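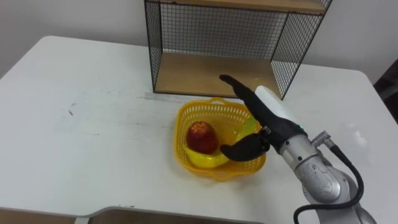 December 13, 2025

Such a good morning! I got to the room early with a flask of tea and a bag of things that have been living in my hall since September, and I have been wanting to get at this corner for so long that I hardly minded the drizzle or the bus, which went all round Brurkarby before it came anywhere near us.

The plan is the greengrocer's. We've had the play café and the post office, and both went down a treat, but what the little ones ask for again and again is a shop where they can fill something up and carry it off. So a shop they shall have. I want it ready for the next borrowing day, with as little on the table as I can bear, and I can bear very little less than everything.

The basket is my favourite thing in the whole cupboard. Yellow plastic, full of little holes, with that wavy rim that makes it look like a pie crust. I'd forgotten how cheerful it is against white. I put it in the middle first of all and thought, well, that's half the shop done, and sat down for a bit of tea to admire it.

Then the shelf unit. Black mesh with pale wooden boards, and I do love it. It was nearly sent to the Akpan hall in the autumn and I'm so pleased we hung on to it! It stands at the back of the table near the wall and gives the corner a proper shop feel. I'm leaving the bottom board clear for now so that the children can stock it themselves. Stocking the shelf is the best bit of playing shops, I think, better than the till.

Had a long look at the tabletop too. It's scuffed, and there's one small dark mark over on the left that I have decided to be fond of. A good table for small people needs a few scuffs or they're frightened of it. I might bring a cloth from home, the green one, though then you'd lose the lovely bright yellow on white. Will think on.

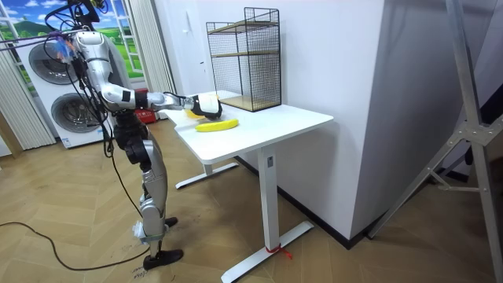
Arnstead Toy Library: Pretend Play Group

Banana out on the table by itself, and what a colour. I'm thinking now of a game where you start with one thing and add to it: first the banana, then the banana and the apple, and so on until somebody gets the giggles. We did it years ago with hats and it ran on for most of an afternoon. Fruit will be even better, and easier for the smallest ones to say. "Banana" is a wonderful word when you're two.

The red thread or tape (I never did look closely) is still tied round the bottom of the desk leg, with the ends trailing on the floor. Must tuck those in before borrowing day. I rather like the splash of red down there, so I may do it up in a bow and leave it at that.

Stopped for the second half of the flask and went through the catalogue. We are up to 1,863 things on the list, which made me laugh out loud in an empty kitchen, and 154 of them come under pretend food. So why do I always reach for the same apple? It's a very good apple, that's all. Red with yellowy streaks near the top, exactly as an apple ought to be.

Things to bring next time: paper bags, the small ones. Chalk. Something to be a till (there's a cash box at home with a lid that sticks, lovely clunk to it). Some 600 cardboard pennies, if they're still in the biscuit tin, and if they aren't I shall happily spend an evening with scissors. Labels too, big letters, no prices over 3 pennies or we'll have tears.
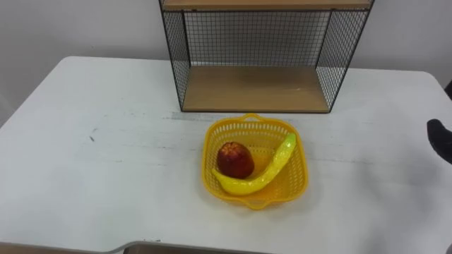 Apple and toy banana in the yellow basket, with the mesh shelf behind.

I'm delighted with how this looks. The basket sits just in front of the shelf, so whoever is shopkeeper can reach over it and whoever is shopping can have a good rummage. The wall behind is quite plain and I'm itching to put up a sign. GREENGROCER in poster paint, or should the children choose the name? They named the café Nernel last year and not one of us ever found out what it meant, and it was perfect. Yes, let them choose. I'll bring the big sheet of card and the fat brushes and keep my own ideas to myself, as far as I'm able.

Home by the quick bus this time. Found the biscuit tin straight after tea and the pennies are in it, under the dominoes.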